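Fewer demonstrations, better folds?

I've spent most of August on one question: how many demonstrations does a two-arm setup need before it can fold a garment it hasn't met before? I had been assuming the answer was always "more". The results from the Brastorel runs have made me less sure.

We started with the full set, 4,000 recorded folds, all done by teleoperation at Flarnham. The policy trained on that was fine on flat garments and poor on anything bunched up. It would take hold of a crease as if it were an edge, then carry on with the fold regardless.

So we tried something smaller. We picked out 200 episodes where the operator had stopped partway, let go and taken a new grip. Most of these had been marked as untidy and would normally have been thrown out. We trained on the full set first, then did a short second stage on those 200 alone, with 16 actions predicted at a time and nothing else altered. 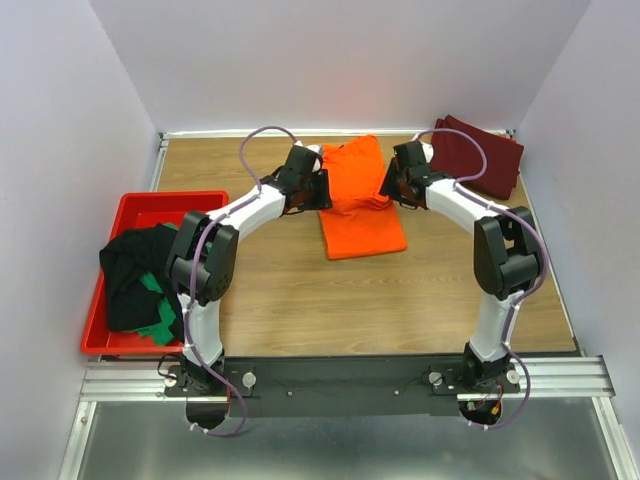

Part-folded orange garment, with a gripper at each side. Folded maroon stack in the far corner.

Garments at this stage are the ones I care about. The lower part is a fairly neat rectangle, the upper part is still loose, and there's a band of wrinkles across the middle leading towards the right gripper. The old policy did badly from starts like this. After the second stage it let go and gripped again far more often, and the finished folds were squarer. It was also slower, which I don't mind much.

Two cautions. The test garments were all plain colours, so I can't say anything about prints or stripes. And I scored the folds myself, knowing which policy had made them. The next round will be scored blind using the Welomside sheet, which is stricter than mine on corners.

I also want to try the second stage without the Ackah filter on the gripper signal - I suspect it smooths away the small releases we want the policy to learn. That run is queued for tonight.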